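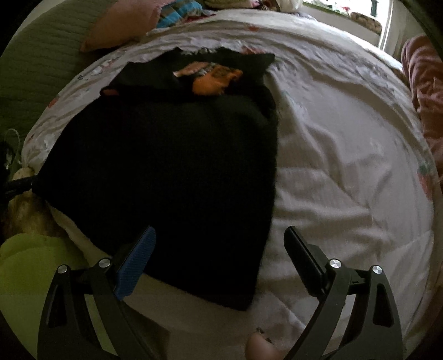
Wundel laundry set, README

Hi! I put this together to answer one question I keep getting from friends: can a machine fold my shirts yet? Short answer - sort of, on a good day, if the shirt is flat to begin with.

What's in it: 515 short recordings of clothes being spread out, straightened and folded at home, mostly on beds. People did the work with hand-held grippers, so the moves are ones a robot hand could copy. Of those, 191 are dark clothes, which I wanted plenty of (black on black folds are where my models fall apart).

How it does: I trained a small policy called Orkaron on everything but the test split and ran it on 74 garments it had never met. It got roughly half of them into something I'd put in a drawer. Sleeves tucked under the body are still a mess, and it loves to grab the sheet along with the shirt!

Known problems:
- 9 recordings stop before the fold is done. I left them in, see skip.txt.
- Wrinkled bedding confuses the edge finder. Printed bedding too.
- No socks. I tried socks. Maybe in April.

The loader lives in the Litside folder and needs nothing fancy. Unzip, point it at the data, go. If you get your own folding numbers out of this, good or bad, please send them over.

Last updated March 31, 2022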